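Report on the Open Day Visit to the Padby Manipulation Laboratory, Clirkstead
Course: Introduction to Automation, Section 2
August 2022

1. Purpose of the visit

The course requires each student to attend one industrial or research site and report on a system in operation. I chose the open day at the Padby laboratory in Clirkstead. The laboratory runs two-arm tabletop manipulation trials with household goods. My aim was to record how a work cell is laid out for objects that have no fixture and no fixed position, and to compare it with the palletizing cell we studied at Vetton last November.

2. The cell

The cell is a table with a black metal frame. Two arms share the work area, and each can reach the middle of the table. The table surface is light wood. Goods for the trial are placed on it by hand before each run, without locating pins or marks.

The cell at Vetton handles one carton size. Its arm moves between taught points and stops if a carton is missing from the pick position. At Padby there are no taught pick points. The operator guides both arms through a task, the joint positions and camera views are stored, and a control program called Godinho is trained on the stored runs. According to the handout, the set used for the demonstration held 364 runs, of which 37 were rejected on review. The usual causes of rejection were a dropped item or a collision between the arms.

3. The demonstration

The session I attended covered small containers. These are harder than cartons for two reasons. The lids differ in diameter and shape, so the finger opening has to be set for each item. The containers also stand close together, which limits the angle of approach. A finger that comes in too wide will push the next container before it closes on the first.

The view from the wrist is the one the program relies on during the last part of the approach. It shows both fingertips and the target together, so the error between them can be judged directly. The view from above the table is of less use at that stage, as the second arm can block it. 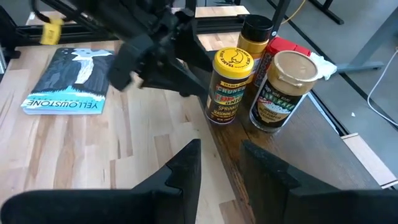 Godinho does not know what a jar is, one visitor objected, and the word "recognize" in the handout was too strong for a program that had only copied hand motions. The reply from the laboratory side was that the wording would be looked at, and that the program does fail on shapes far from the ones it was trained on. I have avoided the word in this report.

A Trader Joe's seasoning jar with a yellow lid and a jar of furikake were among the items. Both are short enough to tip if gripped off center near the top. The handout recommends closing on the glass below the shoulder and keeping the lid clear of the fingers.

4. Results

The laboratory gave figures for its own tests only. In 142 test picks of single containers, the first attempt held in all but 37. With containers grouped, the handout lists 66 picks and no success rate — I asked for one and was told the analysis was still open. I could not time the cycles myself from the visitor side of the line.

5. Comments

The two cells solve different problems. Vetton gains speed by fixing the position of every carton. Padby accepts slower motion in return for an open layout, and most of the labor moves from programming to recording and checking runs. The handout did not state the labor hours, so a cost comparison is not possible here.

Two points would improve the open day. The gripper opening should be shown on a screen during the run, and the list of rejected runs should be available with the reason for each. A request for that list has been sent to the laboratory.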